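# Lulel Packing Arm for chilled sandwich lines

The Lulel is a single arm with a two-sided gripper, sold and serviced by Flidico. It picks up wrapped sandwiches one at a time and sets them in trays. It runs beside people on an ordinary packing bench and plugs into a wall outlet.

Most of our customers make food to go. Their wrapping is already done by machine, but the traying is still done by hand, often in a cold room at 4 in the morning. That last step is what the Lulel takes over.

Soft bread is the hard part. The grip force is set per product from the touch panel, and a line lead can save up to 40 product settings. Triple-deckers with wet fillings need their own setting, and we suggest running a few test pieces whenever the bread supplier changes.

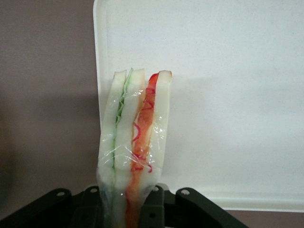 Changing from one product to the next takes a line lead a minute or two. Fingers come off without tools for washing.

## What changes for the crew

Catacutan, a sandwich maker in Brollstead, put in its first Lulel in May. The site packs 2000 sandwiches on a normal shift with a crew of 19. The crew is the same size now. Two people who used to fill trays check labels and seals, and the early start on Tuesday has been dropped.

"My wrists were the reason I wanted it," says Florante Cabanatuan, line lead. "The first week was slow and we squashed some bread. I still step in when the wrap is loose."

Negin Shojaei runs our operator training. She asks that the people who do the job by hand set up the first products, and she stays on site for the first two shifts.

## Included

- Arm, gripper and touch panel
- Spare set of fingers
- Operator training for one crew

Bench and trays are not included. Contact Flidico for a quote or to send us sample packs for a grip test.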